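So the shelf-tidying sim ate my whole December, and I finally know why.

Quick recap if you skipped the last post. Salleo is my little simulated two-arm setup, and the job I gave it is about as dull as a job gets: deal with a blue cup thing and a black book on a white table, with a cyan shelf at the back. I ran 200 episodes overnight, went to bed feeling pretty smug, and woke up to a log that said 100 percent success. One hundred! I texted Lensa Chala a row of party hats before I'd even had coffee.

Then I watched a few replays. In one after another the arm got the cup nowhere near where I wanted it, opened up, dropped it, and the log cheerfully wrote "done". Big oops.

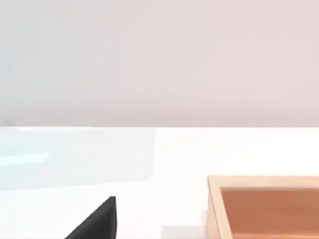
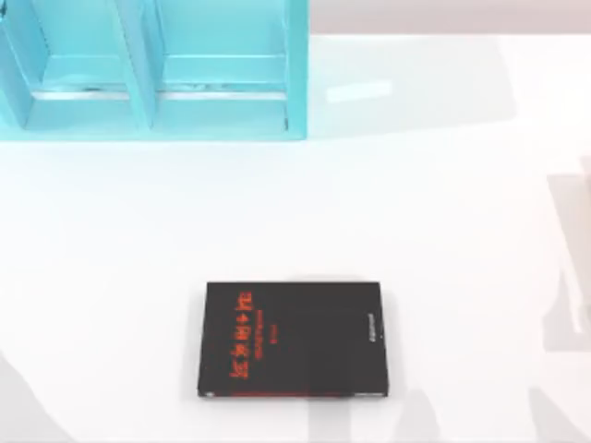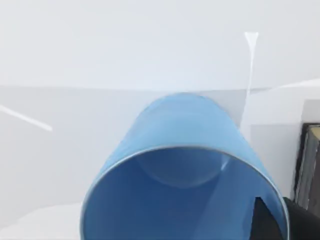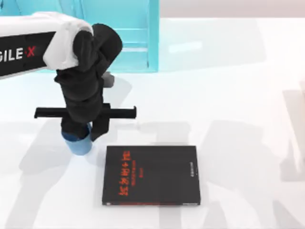

Salleo's table, in different shots. The last one has the blue cylinder just above the tabletop, left of the book.

The bug was a dumb one (mine, of course). My success check looked at the cup's height and nothing else, and I'd typed the threshold in the wrong units, so anything above the table counted as placed. Every single lift was a win. The arm could have waved the cup around like a maraca and scored full marks.

Bereket Gebru spotted it over a video call in maybe five minutes, while eating soup. I had spent two evenings blaming the gripper friction, and I'd even rewritten the contact settings, so now I get to put those back too. Ugh.

With the check fixed I ran the same 200 again and got 30 good ones. Thirty! But they're real, and I watched every one of them on the couch.

What bugs me most is that Zinash Tekleab wanted to try this policy on her actual arm over in Trilville next, and I'd already told her it was ready. I called her back at 11 p.m. to say please don't. She was very nice about it. Next up is a check for where the cup ends up, plus one that makes sure the gripper has let go, and then I'll rerun the lot.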